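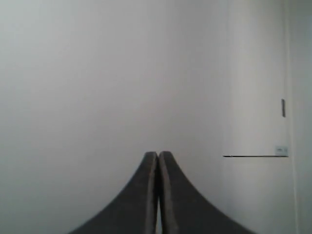 Zwei dunkelgraue Greiffinger mit stumpfen, runden Spitzen.

Wie lebt die Miesmuschel?

Liebe Kinder, heute lernt ihr ein Tier kennen, das keinen Kopf hat, keine Augen wie wir und auch keine Beine. Trotzdem kann es essen, atmen und sich sehr gut festhalten. Es ist die Miesmuschel. Der Name hat nichts mit schlechter Laune zu tun. "Mies" kommt von einem alten Wort für Moos, denn die Fäden an der Muschel sehen ein wenig wie Moos aus.

Die Schale

Eine Miesmuschel hat zwei Hälften, man sagt dazu auch Klappen. Sie sind außen blauschwarz und innen hell, oft mit einem schönen Glanz. Die Klappen sind an einer Stelle mit einem elastischen Band verbunden. Dieses Band möchte die Muschel immer öffnen. Wenn sie zu bleiben will, muss sie einen Muskel anspannen, den Schließmuskel. Deshalb stehen leere Schalen am Strand meistens offen: Der Muskel arbeitet nicht mehr.

Die Schale wächst mit dem Tier. Die Muschel baut am Rand immer neuen Kalk an, und dazu nimmt sie Stoffe aus dem Meerwasser.

Wie isst ein Tier ohne Kopf?

Die Muschel öffnet die Schale einen kleinen Spalt und lässt Wasser hinein. Innen hat sie Kiemen, die mit vielen winzigen Härchen besetzt sind. Die Härchen bewegen sich und machen eine Strömung. Im Wasser schwimmen sehr kleine Algen und andere kleine Teilchen. Sie bleiben an den Kiemen hängen und werden zum Mund transportiert. Ja, einen Mund hat die Muschel, nur keinen Kopf dazu!

Mit den Kiemen atmet sie auch. Eine große Miesmuschel kann in einer Stunde bis zu 3 Liter Wasser filtern. Stellt euch jetzt 1000 Muscheln auf einer Muschelbank vor und rechnet selbst aus, wie viel Wasser das in 60 Minuten sein kann. 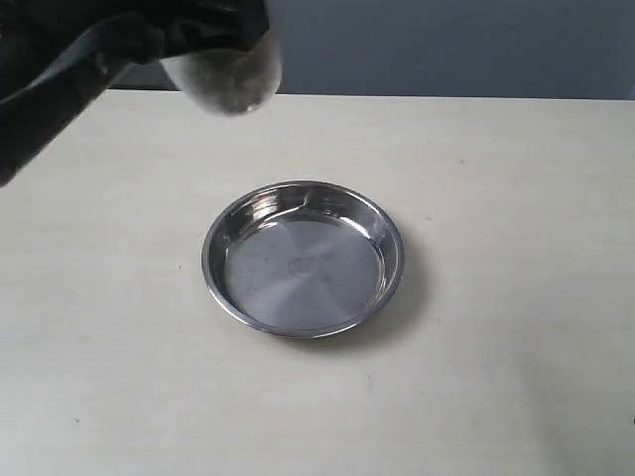

Schwarzer Greifer, in dem ein rundlicher, weißlich-grauer Gegenstand steckt.

Fäden wie Klebeband

Im Meer gibt es Wellen, und an der Küste sind sie oft stark. Die Miesmuschel braucht also einen festen Platz. Sie hat einen kleinen, weichen Fuß, der wie eine Zunge aussieht. Mit diesem Fuß tastet sie den Stein ab. Dann macht sie dort einen Faden, der am Ende eine kleine Klebescheibe hat. Danach kommt der nächste Faden, und wieder einer. Die Fäden heißen Byssus, auf Deutsch sagt man auch Muschelseide.

Das Besondere ist, dass der Kleber unter Wasser hält. Probiert einmal, ein Pflaster auf die nasse Haut zu kleben, dann versteht ihr, wie schwierig das ist. Am alten Hafen von Jarow sind die Pfähle bei Ebbe ganz schwarz von Muscheln, und auch nach den Stürmen im November sitzen sie noch dort. 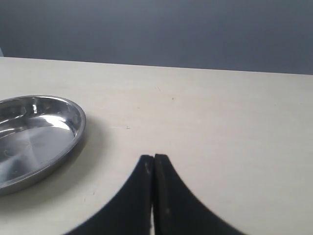
Bei Ebbe liegen viele Muscheln im Trockenen. Dann machen sie die Schale fest zu und behalten etwas Wasser innen. So trocknen sie nicht aus und warten, bis die Flut zurückkommt. Essen können sie in dieser Zeit nicht.

Wer frisst Muscheln?

Der Seestern hat eine schlaue Methode. Er setzt sich auf die Muschel und zieht mit seinen vielen Füßchen an beiden Klappen, bis ein schmaler Spalt entsteht. Dann stülpt er seinen Magen in die Muschel hinein. Auch Krebse, Möwen und Eiderenten mögen Muscheln gern. Die Eiderente schluckt sie sogar mit der Schale!

Kleine Wörter-Hilfe

Byssus: die Haltefäden der Muschel
Ebbe: das Wasser sinkt
Flut: das Wasser steigt
Kiemen: damit atmen viele Tiere im Wasser
Muschelbank: ein Platz, wo sehr viele Muscheln eng zusammen leben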